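Kultness Handling Group
Minutes of the review meeting, Plosdale, 10 October 2023

Present: Usa Nuchit (chair), Bastien Delaunay (minutes), and the Nyberg and Rekberg teams.

1. Minutes of the September meeting
Agreed, with one change. "The method works on household clutter" now reads "the method has been tried on household clutter". Usa asked for this.

2. Hand-held demonstrations
Nyberg reported that 2,000 demonstrations have been recorded with the paired hand-held grippers and 1,599 kept after checking. The task is the mixed tub: soft toys, cloths, a foam block and small hard items, taken out or put back one at a time on the checked cloth.

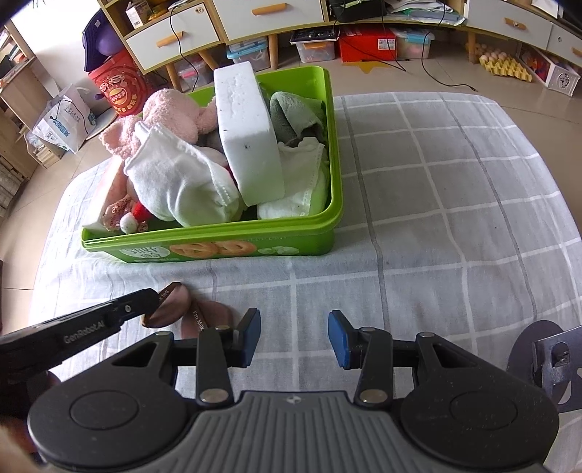
Usa asked who decides what is kept. Nyberg said the person who made the recording does the first check. She did not think much of that. Anyone marking their own work will be kind to a slow grasp and hard on an odd one, and the odd ones may be what the policy most needs. Bastien agreed in part, but thought a second checker for every recording would cost more than it gained. Left that a sample of the rejects will be looked at by Rekberg.

3. Small and shiny items
Rekberg's view is that compacts and sunglasses should be scored apart from the soft toys. At present one good figure for plush hides a poor one for everything else.

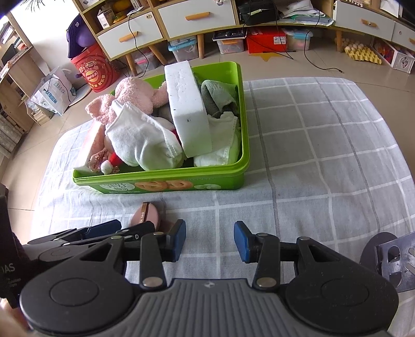

Nyberg would like to keep the single score until the end of the run, so that it can be set beside the earlier work. Usa said a number that can be compared but means little is no great prize. Both will be reported. Nyberg asked for it to be noted that this doubles the tables.

4. Success rate
The trained policy was given 54 trials and completed 40 of them. Usa asked whether the items had been laid out afresh each time. Nyberg said yes, but by the same person in the same room, against the same furniture. There was a long discussion of the background, which is busy and hardly changes. Rekberg suspects the policy has learned the room as much as the objects.
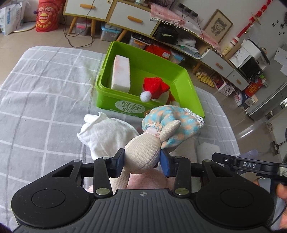 Fig. 3. Stuffed toy in floral bonnet, held at the head between the finger pads.

Bastien pointed out that the soft toys forgive a bad grip and that a hold like the one in Fig. 3 says little about placing. Nyberg replied that placing is scored too, though "in the tub" is the only test. Usa: a toy hanging half over the rim would pass, then? Nyberg thought it would. The rule is to be rewritten before any more trials are counted.

5. Two-handed work
Nyberg claims that training on both grippers together beats training on each alone. The evidence so far is one comparison, with one seed. Rekberg would not sign off the sentence in the draft that calls this "clear". 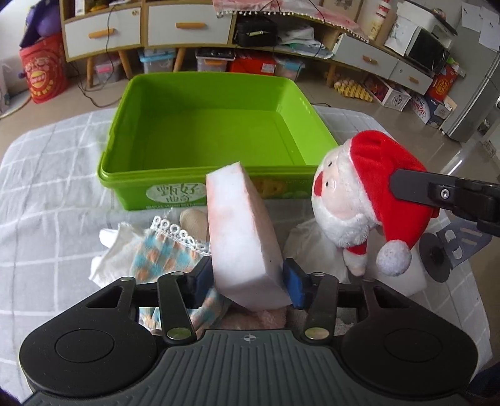 It was also unclear how often the second gripper adds anything. It may be steadying an object, or it may simply be near one – the labels do not say. Nyberg will label contact for both hands on the kept set. Usa would sooner see that than another thousand recordings.

6. Actions
Nyberg: contact labels; new placing rule; repeat the comparison with more seeds.
Rekberg: sample of rejects; separate scores for soft and hard items.
Bastien: take "clear" and "general" out of the draft.
Usa: find a second room with different furniture.

7. Any other business
Nyberg asked if the draft could go out as it stands to the partner sites. Not agreed.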